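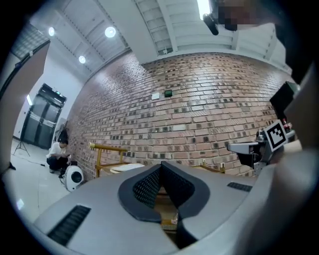 Visit report: Otwood flour mill open day, Gilchrist

The mill at Otwood opens its doors to the public once a year, in July, when the plant is partly shut down for maintenance. Groups are taken through in the morning while the main roller floor is stopped, and again in the afternoon when part of it is running. I went on the afternoon tour. It is louder, and you can't hear the guide on two of the floors, but the machines make more sense with stock moving through them.

Getting there

Otwood is a short drive from Gilchrist on the silo road. Parking is on the gravel beside the rail siding. Closed shoes are required and they do check. Hairnets, ear plugs and a high-vis vest are handed out at the weighbridge office, and watches and rings go into a locker. There are a lot of stairs and no lift for visitors.

Intake

Wheat comes in by truck and is sampled before it is tipped. A probe is pushed into the load at several points and the sample goes to a small room next to the weighbridge, where it is tested for moisture, protein, screenings and falling number. The last of these measures sprout damage. A paste of ground wheat and water is heated in a tube and a plunger is timed as it sinks through it. Sprouted grain has more enzyme activity, the paste is thinner and the plunger drops faster, giving a low result. The mill's cut-off for bread grades is not published and the guide would not give it.

Accepted loads are tipped through a floor grate into a pit, lifted by bucket elevator and sent to one of nine concrete bins. The bins are segregated by variety and protein. Blending is done on the way out, by setting the draw-off rate under each bin, so the mix going to cleaning is already the mix that will be milled.

Cleaning

The cleaning house is the oldest part of the building and has been refitted the most. The sequence is a magnet, a vibrating screen, a destoner, an aspirator and then the optical sorter. The destoner is a sloping deck with air blown up through it. Wheat floats on the air and runs down the slope, stones stay in contact with the deck and are walked up it by the vibration. A tray of what it had removed was set out on a bench: small stones, a few lumps of hard clay and one piece of glass.

The sorter is a Brarniteck unit, installed after the previous one could no longer be supported. Grain slides down a chute in a thin sheet, is looked at from both sides, and anything the wrong colour is knocked out by a puff of air. It replaced a set of indented cylinders that separated by length, and these are still in place on the floor above with the drives removed. I asked about ergot, which is dark and the right size to get past a screen. The answer was that the sorter handles it well at normal feed rates and less well if the operator pushes the rate up.

Tempering

Clean wheat is damped and left to stand before milling. Water is added in a rotating mixer and the wheat goes into holding bins for a set number of hours, longer for hard wheat than for soft. The aim is to toughen the bran so that it comes off in large flakes and to soften the endosperm so that it breaks down easily. There is nothing to look at here apart from the control panel, but the guide spent more time on this stage than on any other. Most of the faults that turn up in finished flour, in his account, go back to the wrong water or the wrong time.

The roller floor

Rollstands are laid out in two rows. Each contains paired steel rolls turning towards one another at different speeds, so the grain is sheared as well as pressed. The break rolls are fluted and open the grain. The reduction rolls are smooth, or nearly so, and bring the endosperm down to flour. Between passes the stock is lifted by air to the sifters on the floor above, graded, and returned by gravity to the next set of rolls.

One stand had its side panel off and a roll pair withdrawn for refluting. The rolls go away to be reground and come back slightly smaller each time, until they reach the minimum diameter and are scrapped. Flute wear is judged partly by power draw and partly by hand. The miller takes a palmful of stock from under the roll, spreads it out and looks at the size of the bran flakes. This is done on every shift, including on the stands that have sensors.

Sifters

The sifter floor is where ear plugs matter. The plansifters are large box frames hung on flexible rods and swung in a tight circle by an eccentric weight. Visitors stay behind a yellow line. The whole floor moves very slightly underfoot. Sieve cloths are stretched over wooden or aluminium frames and glued, and a spare stack was leaning by the stairwell with mesh sizes written on the edges. A torn cloth shows up as bran specks in the flour, and finding the torn one means opening the boxes in turn.

Packing

Flour for bakeries goes out in bulk tankers. The bagged line was running while we were there, filling the mill's Plodorum brand, which is sold to small bakeries and through a few country grocers. The bags are paper, filled through a valve, weighed and checked again on a belt scale. The belt scale was showing the gross weight in grams for the small test packs: the nominal fill is 700 and the pack in front of us read 713, with the paper included. Packs outside tolerance are pushed off to the side and tipped back into the system. Every pack passes through a metal detector before it is palletised.

Mill run and by-products

Bran and pollard are bagged or sold loose for stock feed. Germ is taken off separately, in small amounts, and does not keep. Screenings from the cleaning house also go to feed. The guide gave extraction only as "in the normal range", and it depends on the grade being made that day.

Notes for anyone going

The tour finishes at 3 pm and the gate shop closes shortly after, so buy flour before you hand back the vest. Photos are allowed on the intake and packing floors but not in the laboratory. The dust control system was covered in a single sentence, which was a pity given how much of the building is taken up by filters and ducting. Questions about explosion venting were referred to the engineering office. Toilets are at the weighbridge only. There is a sausage sizzle beside the siding, cash preferred.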